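Pimgate Home Search: what I thought after selling one house and buying another

I put off writing this until we were unpacked, partly because I wanted to be fair and partly because I couldn't find my laptop charger. We used Pimgate for the whole move, from the first nosy look at listings in March right through to closing, so I feel I know it pretty well by now.

The search side is lovely. You draw a loop on the map with your finger and it only shows you homes inside the loop, which meant I could leave out the far side of Gamham (beautiful houses, terrible drive to my mother's). You can save up to 30 homes and write little notes on each one, and my husband and I left each other some very silly ones. New listings usually reached my phone by breakfast, and the one we bought popped up on a Monday at seven in the morning while I was still in my robe!

Booking showings was easy too. We saw four houses through the app, and our agent, Tanveer Kiani at Ansari, answered every message we sent through it, even the long ones — and mine are always long.

Now for the grumbles. The home value estimate was way off for our old place, I think because it had no idea we'd redone the kitchen. Tanveer's number was much closer to what we got. The mortgage calculator also leaves out homeowners' dues unless you go digging in the settings, and that gave us a bit of a shock at first.

I tried Nundis for a week as well. It has prettier photos and a nicer floor plan viewer, but fewer homes in our area, and I kept drifting back.

The paid version of Pimgate is $100 a year and I don't think most families need it. The free one did everything we wanted. 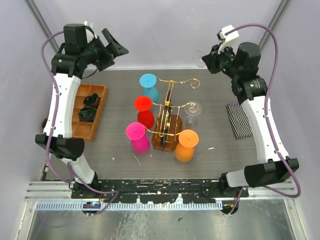
If you do go with the free one, turn off the price alerts for homes you've already ruled out. I was still getting them a week after we moved in, and my phone buzzed all through dinner.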